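Wollarby Robotics Club
Minutes of the November meeting

Present: Nadiia Romaniuk (chair), Antonina Dmytriv, Yurii Palamarchuk, Nazar Lytvynenko, Ott Rozīte (minutes, again)
Apologies: none received, though several are owed

Meeting opened at 4:40 p.m. It had been called for 4:15.

1. Last month's minutes
Approved after Yurii asked that "Yurii broke the elbow" be changed to "the elbow broke." Nazar asked for "near Yurii" to be added. Both changes accepted.

2. Wrist cameras
Nazar has gone through the practice recordings for the Mevadora challenge. There are 323 of them and he would like it noted that he watched every one. He threw out 13 where an arm stopped before the handover. He had a second pile for wrist views he couldn't make any sense of, and brought one up on the big screen.

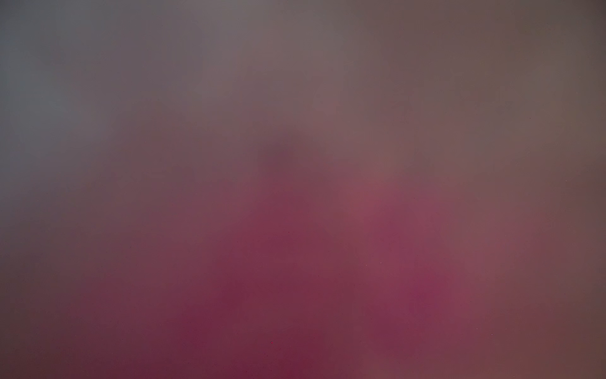

Antonina wants to keep the second pile in. Her argument is that the wrist cameras will get views like these on competition day too, and the policy may as well get used to disappointment now. Yurii wants them out. Nadiia asked whether anyone had tried training both ways. A silence followed, which the secretary has recorded in full.

Agreed: Nazar trains one model with the pile and one without, same settings, and we compare at the next meeting. Antonina and Yurii have each bet a lunch on it.

3. Money
We have $228 left from the $1443 we started the year with. Most of the rest went on motors. Yurii proposed buying two spare gripper motors now, before something goes. Antonina proposed first finding the spare motors we already bought. Carried, four to one.

Nobody may order anything from Yatsenko without telling Nadiia first. We still have the wrong screws from the last order, and they have stopped answering our emails about it.

4. Handover task
The challenge rules ask for one arm to pick up an object and pass it to the other without putting it down. We're practicing on the bubble-wrapped cylinder. The left arm does the holding and the right arm comes in for the upper end with its gripper open.
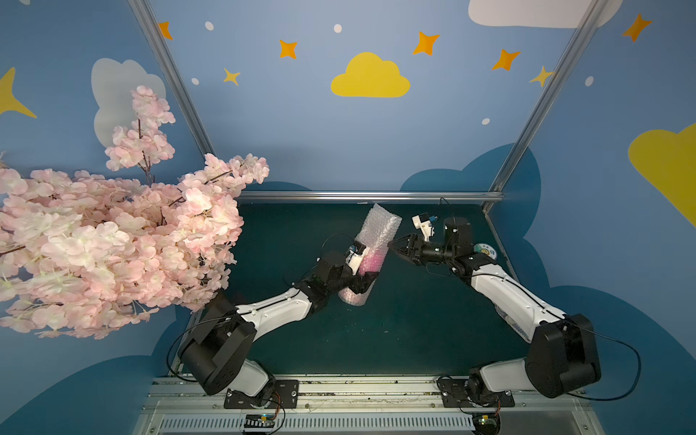
Yurii thinks the giving arm lets go too early. Nadiia thinks the taking arm closes too late. It was pointed out that these are the same complaint, and discussion went on for another ten minutes anyway.

Things we did manage to settle:
Whoever is driving calls "mine" out loud before the second gripper closes.
Slow down for the last bit of the approach. Nazar, this means you.
Vary the tilt between runs. Antonina found a long stretch of recordings that all looked alike.
Write down failed tries in the log as well as the good ones.

Nadiia will rewrite the driver sheet. Ott asked that it stay on one page. Nadiia said she would see.

5. Team name
Still "Utar." Nobody remembers what it stands for and the entry form has gone in, so the item is closed. Yurii asked to be recorded as unhappy. He is so recorded.

6. Any other business
The laptop charger is missing. Antonina has a key to the supply closet and will look there for that and the motors.
Nazar asked whether snacks could come out of the $228. They could not.

Jobs for next time
Nazar: two training runs, compare.
Nadiia: driver sheet, one more email to Yatsenko.
Antonina: motors, charger.
Yurii: go over cable slack on both arms.
Ott: these.

Closed at 5:55 p.m.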